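Inspection record, two-finger gripper stations, small-parts handling
Site: Hjaltested
Date: 2025-04-19
Inspector: Tove Østergaard
Applies to: Rosteo gripper, Vidix controller, all bench stations
Status: passed with comments

## 1. Before power is applied

- [x] Emergency stop within reach of the operator's normal position. Tested from both sides of the bench.
- [x] Mains lead and air line routed behind the bench, clear of the floor.
- [x] Finger fixings tight. Paint marks on the screw heads line up.
- [ ] Finger faces free of chips and burrs. *Comment: light burr on the lower edge at station 2. Dress with a fine file before next use. No replacement needed.*
- [x] Work surface flat, clean and fixed so that it cannot slide. Pale sheet is accepted if the edges are taped down.

## 2. Limits and settings

- [x] Grip force limit set to 40 N and locked with the supervisor code.
- [x] Reduced speed selected for any task with a person inside the marked area.
- [x] Finger travel stops checked at fully open and fully closed.
- [ ] Settings sheet at the station matches the controller. *Comment: sheet is the February issue. Values agree, but the issue number does not. Print the current sheet from Trakport and destroy the old one.*

## 3. Workpiece and containers

- [x] Containers are rigid enough to be held at the set force without visible bowing of the walls.
- [x] Hinged lids fully open or fully latched before the arm moves. A half-open lid counts as a fault.
- [x] Latches hang clear of the finger path.
- [ ] Clear or tinted plastic is marked for the vision system. *Comment: see-through walls and dividers gave unstable edges in the detection test. Until this is cleared, teach the pick position by hand and confirm it at reduced speed.*
- [x] Nothing else left within the finger path.

## 4. Movement check

- [x] Approach path run once with the fingers open and no contact.
- [x] Fingers stop when the grip signal is lost. Time to stop is within the limit on the settings sheet.
- [x] Held part is not dropped when the emergency stop is pressed.
- [x] Restart needs a separate action after the stop is released.

## 5. Records

- [x] Cycle counter read and entered. Finger pads are due for inspection every 2,000 cycles.
- [x] Previous comments closed or carried forward. Item 19 on the old list (missing guard bolt) is closed.
- [ ] Operator signatures complete. *Comment: one signature missing on the evening sheet. To be obtained by the shift lead.*

Open comments must be closed in Trakport before the stations go back to normal speed. Reduced speed work may continue in the meantime. Any change to the fingers, the force limit or the type of container calls for sections 2 to 4 to be repeated in full, and a new record to be raised. 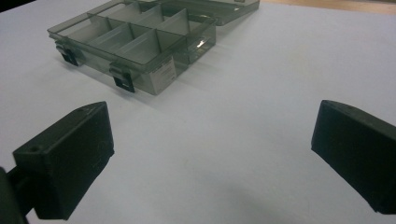

**Can the force limit be raised for a single job if the part keeps slipping?**

Only the supervisor may change it, and the change counts as a new setting. Check the finger faces and the pick position first. If the limit still has to go up, repeat sections 2 to 4, enter the new value on the settings sheet and return it to the locked value when the job is finished.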